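How I Finally Got the Junk Drawers Under Control

I've put off writing this one for ages, mostly so I could be sure the system would stick. It's been going since May and I can still find the tape, so I'm calling it good!

What you need is one big open bin (the biggest you can carry when it's full), a roll of masking tape, a marker, and a kitchen timer. That's really it. I bought a set of Haugen drawer dividers too, but you should wait on those until the very end, and I'll get to why.

Step 1. Empty everything into the bin. And I mean everything. Pull the drawer all the way out and tip it. Don't pick through it first, don't rescue the good scissors, just tip. If you have more than one junk drawer (we had four, plus a basket on top of the fridge) do them all in one go. My first try I did one drawer at a time and ended up with batteries in three different places, same as before.

Step 2. Wipe the drawers while they're empty. Warm water and a drop of dish soap. I used the Flolero citrus spray on a sticky patch where a cough drop had melted, and it took two goes, but it came up.

Step 3. Set the timer for 40 minutes. Reach in, take out whatever your hand lands on, and put it in a pile by where it gets used. Not by what it is! The bottle opener goes with the kitchen stuff, the tiny screwdriver goes with the glasses repair kit, and so on. When the timer rings, stop and get a drink.

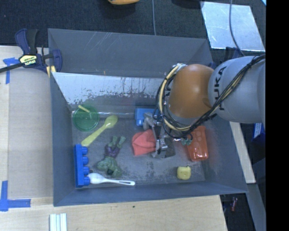

Toys, utensils and little containers, all mixed up in one gray bin.

Small containers will slow you down the most. Open every one of them. I found 17 foreign coins in a mint tin and a baby tooth in a film canister (I kept it, of course). If there's no lid and you can't think of a use for it in ten seconds, it goes out.

Step 4. Tape and label the empty drawers before anything goes back in. Write on the tape with the marker, big and ugly. You'll change your mind at least twice, and tape peels off.

Step 5. Fill them up, and live with it for two weeks. Now measure for dividers. I measured first, like a fool, and half of mine were too short. The Haugen ones do stretch a bit, but the spring pops out if you push it.

Whatever is still in the bin at this point gets a lid and goes in the closet. If you haven't gone looking for it by the end of the season, donate it. Our total for the donation box was 159 things, counting each loose crayon, which my kids insisted on.

One more tip: keep rubber bands on a carabiner. Mine hangs from the hook inside the pantry door, and I haven't had a tangle yet.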